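Hosoda pellet stove arrives in Dedurberg showroom

17/10/2022

Anyone who has been waiting to see the new Hosoda pellet stove with its door open and a proper fire going can now do so at the Vosstead showroom in Dedurberg. The first one was lit on Saturday morning, and it drew a good crowd before the kettle had even boiled for the visitors' tea.

The stove is called the Teno, and it is a lovely thing to stand in front of. It is narrow enough to go beside a chimney breast, with a tall window and a curved top plate that can be lifted off for cleaning. Most of what Vosstead has sold until now has been wood burners, so this is a real change for the shop – and a welcome one for people in flats and terraces who have nowhere to stack logs.

"I've fitted stoves for half my life and I still went home and told my wife about this one," said Jong-dae Yeo, who runs the showroom. "You fill it in the morning, you set the temperature, and the flame looks after itself. And it's quiet! You can have the radio on low and still hear every word."
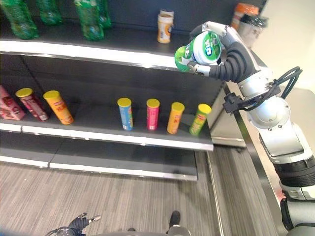

Glass cleaning was what visitors asked about most, and the Teno does well there. A stream of air runs down the inside of the window and keeps the worst of the soot away, so a wipe with a damp cloth once a week should do it. Do use something made for stove glass if the marks are stubborn, and check the label first, as one bottle on a shop shelf can look much like the next: the green and white one held by the robot hand at the top shelf has white and blue lettering on its label, and it's the small print you want to read before anything goes near a stove. Let the glass cool right down before you start, too.

The hopper sits at the back under a hinged lid and takes 12 kilos of pellets. Yeo had it burning on a low setting for most of the day and only topped it up after lunch. The ash pan slides out from the front, and the handle stays cool enough to touch with a bare hand, as several children were very keen to prove.

There is a choice of three colours: black, cream and a deep red that looked wonderful next to the showroom's old brick wall. The red has to be ordered and takes 30 days to come. Black and cream are in stock now.

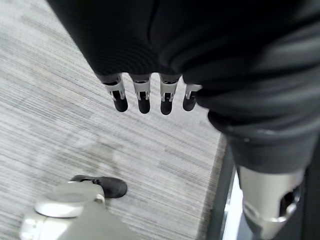

Does the Teno need a full chimney?
A flue pipe through an outside wall is enough in most homes, but a fitter has to visit and check the spot first.

Vosstead is charging 355 for a standard fitting, with the flue parts priced separately after the visit. Fitting dates are already filling up for the rest of October, and Yeo expects the first Dedurberg homes to have theirs running before the clocks go back.

The showroom stove will be lit every day except Sunday. Bring a rough sketch of your room with the outside walls marked on it, and the staff will go through where a Teno could stand.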